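Packing Glass Bottles So They Arrive Whole

Glass soda bottles are awkward to move. They are heavy for their size, they roll, and two of them knocking together in a trunk can ruin the trip and the carpet. Most of the trouble comes from glass touching glass. Keep the bottles apart and upright and you have done most of the work.

These notes cover small loads, up to a case or so, carried by car or packed for a house move. They don't cover mailing, which has its own rules depending on the carrier and on what is in the bottles.

Choosing a carrier

Cardboard six-pack carriers are fine for walking from the store to the car. They are less good for a long ride. The dividers are thin, the bottom gives way when it gets damp, and the handle is usually the first thing to tear.

Molded foam holds better. Each bottle has its own cell, and the walls take up the small knocks. The drawback is that foam wears. Every time a bottle goes in or out, the lip of the cell rubs a little, and after a season of use you will be sweeping up white crumbs. A carrier with worn edges can still be used as long as the walls between the cells are sound. Press each wall with your thumb. If it flexes or you can see a crack running down to the base, throw it out.

We have used the foam carriers sold by Ollport and the ones from Cudard. The Cudard cells are a bit tighter, which is good for slim bottles and a nuisance for wide ones. Take one of your own bottles along when you buy.

Taping the rim

The top edge is where a foam carrier fails. A band of tape around it keeps the rim from splitting outward when you lift. Use a wide tape with some body to it. Clear office tape cuts into the foam and lets go in the cold.

Brush off loose crumbs first, or the tape will stick to those and nothing else. Start the tape on a long side, away from the corners, and go around once, keeping it flat and snug. Don't pull hard, as that crushes the corners. Overlap the ends by a couple of inches. A bright color is handy if you own several carriers and want to tell the soda from the cooking oil.

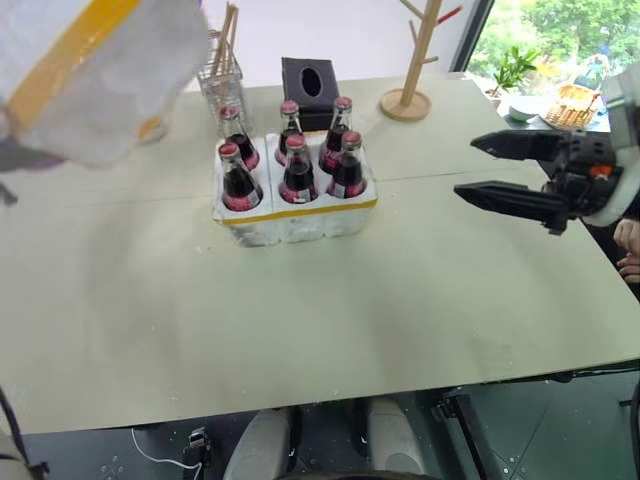

Six cola bottles in a foam carrier, with yellow tape around the rim.

Loading

Work on a table at waist height. Wipe the bottles and let them dry before they go in. Wet glass slides down easily and then grips when you want it out again.

Fill opposite corners first, then the remaining corners, then the middle. This keeps the carrier from tipping while it is half full. Set each bottle straight down. If one leans, lift it out and look in the bottom of the cell, where a chip of foam is often the cause. Turn the carrier over and tap it empty before you try again.

For a bottle that still sits loose, wrap a strip of paper towel once around the lower part. Newspaper works too but leaves ink on the labels.

Lifting and stacking

Lift from underneath with both hands. The rim is for steadying only, even when it is taped. Don't stack one loaded foam carrier on top of another. If you have more than one, put them side by side in a shallow box and fill the gaps with towels. We use the Innes storage box with the low sides, which takes 4 carriers if you turn them all the same way.

In the car, the floor behind the front seat is the best spot. In the trunk, wedge the box against the back of the seat. Don't leave soda in a parked car on a hot day or through a hard freeze. A full bottle can burst in either case, and no carrier will stop that.

Cleaning up the crumbs

Foam crumbs cling to sleeves, tabletops and the broom itself. Sweeping dry mostly moves them from one place to another. Wipe the table with a damp cloth, folding it inward as you go, and shake it out over the trash. If the table has a seam or a leaf, run a damp cotton swab along the gap. A vacuum with a brush head is good for the floor.

Don't rinse the crumbs down the sink. They float, and they collect in the trap.

Storing empty carriers

Keep them upside down on a shelf, away from heaters and solvents. Paint thinner and some spray adhesives will eat right through foam. Ours sit on the top rack of the Sotitz shelving in the garage, well away from the paint.

Page updated February 28, 2020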